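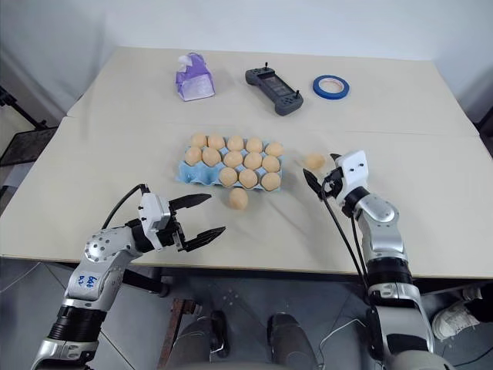
I rebuilt my hamstring log before the over-35 season starts in May. The old one had 2346 rows and no consistent unit for sprint load, so most of it was useless. Taping notes, session times and a purple packet like the one near the back of the table all used to end up in the same kit bag, and the paper suffered for it. Everything now goes into one sheet: date, surface, minutes, top-speed efforts, soreness the next morning on a scale of 0 to 10.

Jui-lin Liao at Odero set my limit at 11 hard efforts per session for the first block. I went over it twice in the practice match against Pusach, and soreness went from 2 to 5 both times. 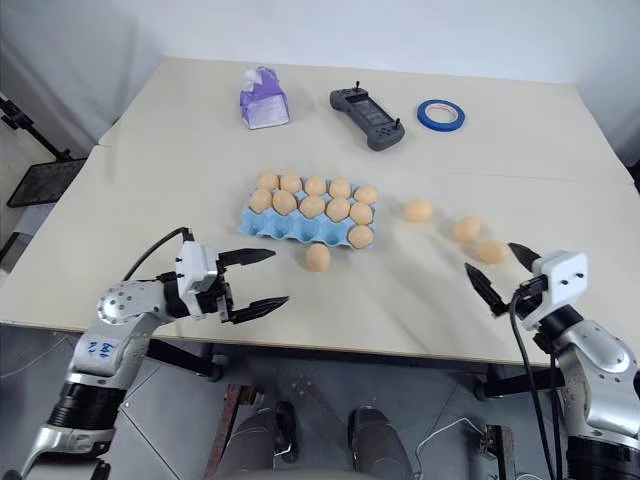

The second block raises the limit to 20, provided the morning score stays at 2 or lower. I am still playing half-forward for Vumolach, which means repeat leads and not much rest. If the score climbs I will ask for a spell in the back pocket. Chiang has played there for years and won't like it.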